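Design Tech project report -- Phone Packaging
Ailsa Tennant, Gillies group

Our topic was how a phone box holds a phone. We asked 16 people if they keep the box -- 8 said yes, 3 said only til the warranty runs out. Rest chuck it.

Main thing we looked at was the tray. Recess has rounded corners, same as the phone. Colour is plain white, no foam. Didnt get to measure the depth, ran out of time.

Dark blue phone, back side:

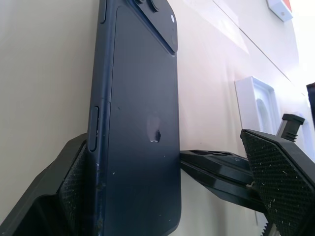
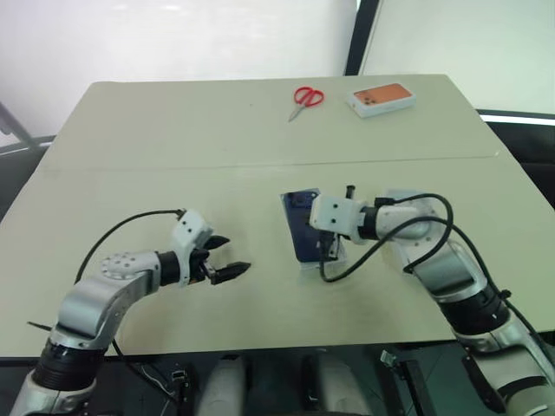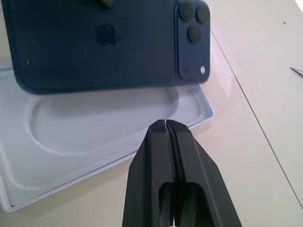 Next step is our own tray out of grey card, working name Pranden. First sketch is done but the corners are wrong -- too square. Need to ask about using the good cutter in August. Also the survey was mostly our own class so not realy a fair sample. Would ask more parents next time.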